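Dundell

Dundell is a crowdfunding platform for small food businesses, including bakeries, market stalls, shared kitchens and makers of packaged goods. It is operated by Hesport, a software company that also sells bookkeeping tools to independent shops. The service was started by Jucélia Meireles, who had earlier worked on payment systems for restaurants.

Campaigns on Dundell are reward-based. Backers pay in advance and receive products, meal vouchers or classes in return, and they do not acquire a share in the business. A campaign runs for up to 27 days. If the target is not met by the closing date, pledges are released and no fee is charged. Successful campaigns pay a commission of 5 percent, with card processing billed separately. 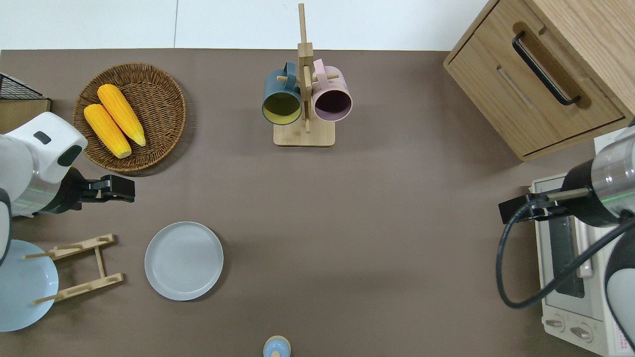 Applicants submit a budget, a delivery schedule and proof of any food permit required where they trade. Applications are read by staff before a page goes live — a step that was missing from the first version of the site and was added after several early projects shipped late. Owners may edit the text of a page during a campaign, but the target and the list of rewards are locked once the first pledge comes in.

The original site was built as a hosted service only. A later release, named Fludard, let businesses place a pledge form on their own websites while Dundell continued to handle payments and refunds. Fludard was first offered to three businesses as a closed test and opened to all account holders the following May. Its source code is public, although the payment module is not included.

Hesport bought Domínguez, a smaller service for prepaid bakery subscriptions, and moved its customers to Dundell accounts. The Domínguez name was kept for recurring pledges, where a backer pays monthly and can cancel at any time before the next billing date.

See also: Reward-based crowdfunding; Prepayment; Community-supported agriculture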